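3.2 How vacancies are filled in the northern deaneries
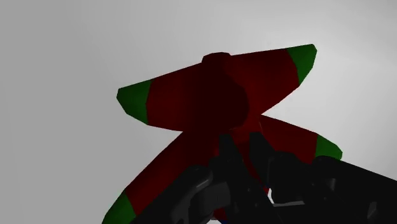
Figure 2. Rendered view of a dark red toy shaped like an airplane, with green ends, and a black gripper.

The diocese of Rorora has 12 parishes in its northern deaneries, and all of them share clergy in some form. When a priest in charge leaves, the archdeacon writes to the churchwardens within the month and asks them for a parish profile. The profile gives the state of the building, the accounts for the last two years, the pattern of services and a short account of what the parish wants from its next priest. Verbeke and Prins found that profiles in their sample were mostly written by one person and then read out at a meeting. Our interviews point the same way. In Jemport the profile was drafted by a retired schoolteacher over a weekend and changed in only one place before it was sent, where the meeting wanted the evening service mentioned.

The length of a vacancy depends more on housing than on the number of applicants. Of the parishes we studied, the two with the longest vacancies both had a rectory that needed major repairs. At Trelon the heating had failed before the last priest moved out, and the diocesan property office would not advertise the post until it was replaced. The parish was served during this time by a lay reader and by visiting clergy from Lindqvist, who took the Sunday service in turn. Attendance in the service register fell in the first winter and came back by March of the following year.

Respondents were asked what they had noticed most during the vacancy. We sent out 300 questionnaires and received 200 that could be used. The most common answers concerned funerals and home visits. Sunday worship came lower on the list, and several people wrote that they had liked hearing different preachers. One churchwarden, Apinya Kaewmanee, told us that the parish "learned where the keys were and who paid the organist." She had kept the post of warden a year longer than she meant to so that the new priest would have someone to ask.

The bishop's part in the process is formal in most cases. He meets the candidates, sits in on the interviews and issues the license. In one case he asked the panel to meet again after it had split evenly between two candidates, and the second meeting chose the one with rural experience. Mirko Messina, who chaired that panel, described the discussion as slow but civil. The minutes record no vote.

Interim arrangements are set down in a letter from the archdeacon, but the letters differ a good deal. Some name the person who will chair meetings and sign for baptisms. Others leave this to the wardens. Section 3.3 compares the letters and looks at which duties were most often left without a name beside them.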